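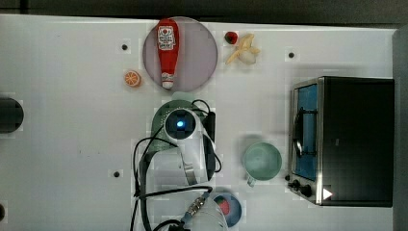
Sorting a play kitchen set before it goes back into storage takes one clear table and a fixed order of work. The method below is the one used for sets in the Vodlow lending library, catalogue number 3629, and it suits any mixed set of toy food and dishware. Start by spreading everything on a plain white surface, where small pieces such as the strawberry and the orange slice stand out. Long items can lie on a plate for the time being, as the ketchup bottle does.

Step 1. Separate by size
Put anything shorter than your thumb near the top of the table. Small fruit goes missing first and should be listed first. Leave a hand's width between groups.

Step 2. Check perforated pieces
Colanders and strainers hold crumbs and modelling dough in the holes. Hold each one up to a window. Clear blocked holes with a wooden cocktail stick, working from the outside in. Metal pins scratch soft plastic and must not be used.

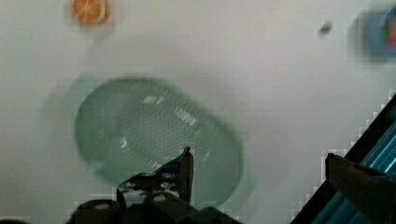
Green oval piece with mesh-like texture, close up.

Rinse in warm water with a drop of washing-up liquid, shake, and stand on edge to drain. Do not stack while damp.

Step 3. Wipe plates and bottles
Use a damp cloth on plates, rim first. Bottles with paper labels are wiped on the bare plastic only.

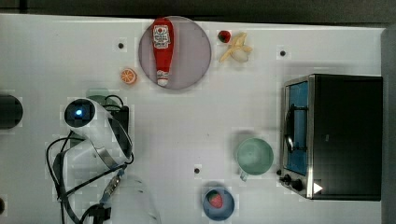
Caps should be tested by hand. A cap that turns freely is taken off, dried inside and refitted. Sets from Casado have glued caps, so leave those alone.

Step 4. Group for packing
Use 4 groups: food, tableware, cooking pieces, appliances. Appliances go in the base of the box, with pans beside them. Utensils lie flat along one side.
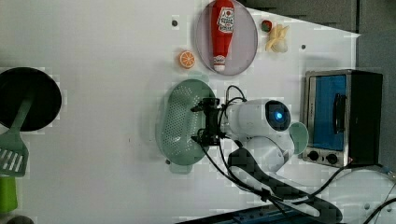 Place the colander on top of the pans, open side up, and put the small fruit inside it. Plates go in last, upright against the wall of the box. A Mindov crate, size 107, takes a full set with the lid closed.

Step 5. Label
Write the set number and the date on the short end of the crate. Replacement pieces are ordered through Makandale under part list 859.

Last revised Apr 1, 2020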